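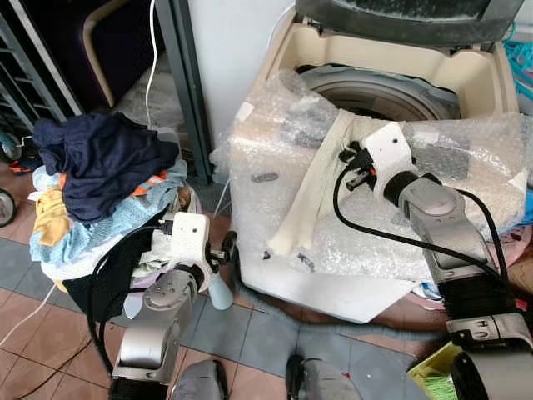 拖了快半年，这篇终于写出来了。六月份就跟几个朋友说要写换车的经过，结果新车都开出去 3000 公里了，草稿还停在标题。今天下午没什么事，泡了一大杯茶，一口气写完算了！

先交代一下背景。我原来那台是小两厢，手动挡，开了好多年，感情是有的，毛病也是有的。空调到了夏天就像有人在风口叹气，副驾的车窗升到一半要用手托一把，后备箱放一个登机箱再放一袋米就差不多满了。家里人念叨了两年让我换，我一直说再等等，再等等。后来年检前去做保养，师傅列了一张单子给我，我看了看单子，又看了看车，心里那杆秤就歪过去了。

一开始我是打算买全新的。预算定得不算宽，想要自动挡、后排能坐得下我爸（他腿长，膝盖顶着前排座椅会一路抱怨），后备箱大一点，颜色别太跳。就这些要求，听起来很简单吧？我跑了好几家店，每家都能给你讲出一套不一样的道理。有一家销售特别热情，我刚坐下水还没喝，他已经把分期方案打印出来了，厚厚一沓，我翻到第二页就开始走神。

真正让我改主意的是 Genau 车行。那天本来是顺路进去躲雨的，门口停着一台深灰色的旅行版，擦得很亮，挡风玻璃上贴着“试驾车出售”。我以前对试驾车的印象就一句话：谁都踩过一脚的车。可是价格牌摆在那里，比同配置的新车便宜一大截，里程才 2000 多公里，还没上过私人的牌，我登记之后就是第一任车主。我站在那儿看了好久，雨停了都没走。

回家之后当然是疯狂查资料。论坛上关于试驾车的帖子两极分化得厉害，有人说捡了大便宜，有人说发动机早就被拉爆了。看到半夜越看越糊涂，最后关了电脑睡觉。第二天冷静下来想，与其听陌生人吵架，还是自己去把该查的查一遍吧。

我查了这么几样，写在这里，说不定有人用得上。

第一是保养记录。试驾车也要按时保养的，让店里把系统里的记录调出来，看首保有没有做，有没有换过零件。Genau 这边调得很爽快，中间换过一次雨刮，别的没有。

第二是质保从哪天算起。这一条我差点漏掉！新车质保一般从交付开始算，试驾车有可能从店里登记那天就开始了，等你买到手，几个月已经没了。我问了三遍，最后让他们把起始日期写进合同里，白纸黑字，写完我才觉得踏实。

第三是轮胎和刹车。试驾的人喜欢急加速急刹车（我自己试驾的时候也这样，不好意思），所以这两样磨得比正常家用快。我蹲在地上看四条胎，裤子膝盖蹭了一块灰，前胎比后胎花纹浅一点，但还在正常范围里。刹车盘请店里的技师量给我看，数字我没记住，他说没问题，我就点头。

第四是内饰。这个靠眼睛和鼻子。主驾门槛条上有几道鞋印刮出来的细痕，中控屏的边角有一点点小划伤，后排几乎是新的，看来大家试驾都不爱坐后排。味道也还好，比全新车还淡一些，算是意外收获。

查完还是不放心，我又花钱请了第三方检测，找的是 Idum，网上预约，师傅带着仪器上门到车行去看。整个过程 90 分钟，我就在旁边跟着走来走去，像个实习生。漆面一块一块地测过去，底盘也举起来看了，电脑读了故障码，报告当天晚上就发到我邮箱。结论是左后门做过一次轻微的抛光，没有补漆，没有事故痕迹。看到这里我就下了决心。

然后是谈价。我这人脸皮薄，平时买菜都不还价的，为了这次专门在家对着镜子练了几句。真坐到那里，练好的全忘了，只会说“能不能再少一点”。销售去找经理，经理又出来跟我聊，聊了半天，车价又让了一点点，另外送了一套脚垫和一次保养。我怀疑换个厉害的人去能砍得更多，但是我已经尽力了，朋友们不要笑我。

旧车怎么处理也纠结了一阵。Genau 可以置换，给的价我觉得低，就另外问了 Michiels 二手车。他们那边看车很仔细，连备胎都翻出来看，最后报的价比置换高出一截，够我交新车的保险。不过手续要自己跑，过户那天排队排得我腿都酸了。如果你时间紧，置换真的省心，我是刚好那几天有空，才愿意折腾。把钥匙交出去的时候有点难过，还回头看了两眼，它停在一排车里，显得特别小。

贷款这一块我不太懂，只说自己的经验：让他们把所有费用加起来，写成一个总数给你。月供看着都很温柔，总数才吓人。我最后首付多给了些，期数选了短的，手续费问清楚之后还去掉了一项我根本用不上的“增值服务”。那项服务具体是什么，我问了，销售解释了，我到现在也没听懂。

提车那天很简单，没有要大红花，也没拍照，签完字加了油就开回家了。第一次开自动挡，左脚一直想找离合，在小区门口踩了个寂寞，还好后面没车。倒车影像也太好用了吧，以前我倒车要把脖子扭到抽筋，现在看着屏幕慢慢往后蹭就行，当然后视镜还是要看的。

开到现在，说说感受。优点是隔音比我想的好，高速上能正常聊天；座椅支撑不错，我爸坐后排没有抱怨过一次（要知道他是连高铁座位都要点评的人）；后备箱大到有点离谱，上个月帮表妹搬家，跑一趟就把她的箱子全拉完了。缺点也有，自动启停每次上车都要手动关掉，烦死了；车身长，老小区的窄路会车时手心冒汗；导航的语音识别跟我的口音合不来，我说去加油站，它给我放歌。

油耗嘛，市区比旧车高，高速差不多。我没有认真记账，就是感觉加油的间隔短了一点点，毕竟车大了一圈，能接受。

配件方面我买得不多。座椅后面挂了一个 Skinier 的收纳袋，很薄，放雨伞、纸巾和充电线刚好，缺点是扣子有点紧，装的时候指甲劈了一个。遮阳帘还没买，夏天之前再说。有人推荐我贴全车膜，我问了价格之后决定好好洗车。

接下来想趁着年前跑一趟长途，回老家路上有一段盘山路，以前开小车上坡要降到二挡吼着上去，这回想试试新车是什么感觉。冬天胎压我打算出发前再查一次，玻璃水也要换成防冻的，已经放在门口了，再忘我就服了自己。

有在考虑试驾车的朋友可以留言问我，我知道的都会回，太专业的问题就别为难我啦。

2021年11月30日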